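Rereading the Villaseñor workbook on low mood this month, the 2nd edition. Notes as I go, mostly for people deciding between it and the free PDFs that circulate.

Scope first. It covers activity scheduling, sleep timing and rumination. It does not cover bipolar or postpartum depression, and it says so on the second page. Check that before buying it for a relative.

The core tool is a daily log with two columns: what you did, and a mood rating from 0 to 10. You fill it in for 7 days before changing anything. Most readers skip that baseline week. Then they have nothing to compare against in March.

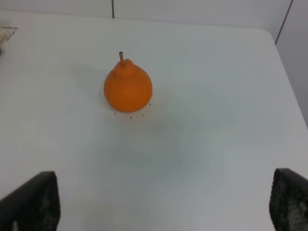 The log also asks for the rating at the time of the activity. Evening recall is a different measurement – a low mood at 9 p.m. pulls the whole day down with it. If you can only manage evenings, stay with evenings and don't mix the two.

Compared with the Groltumeck manual: Groltumeck runs longer on theory and has better material on rumination. Its worksheets are cramped, and the scoring key sits in an appendix with the wrong page reference.

The Bisska app copies the same log format. Export is plain CSV. Free accounts stop at 3000 characters of notes per entry, which I have never hit.

Weak chapter: sleep. It gives a fixed wake time and very little on shift work. Someone in the Senindale reading group works nights and had to rebuild the table from scratch.

The family chapter is short and usable. Ask about one specific task, offer a time, leave the rating to the person doing the log. Do not fill it in for them.

None of this replaces an assessment. The book puts its referral list at the back – I would have put it before chapter one. Rumination worksheets next, once I have two full weeks of my own entries.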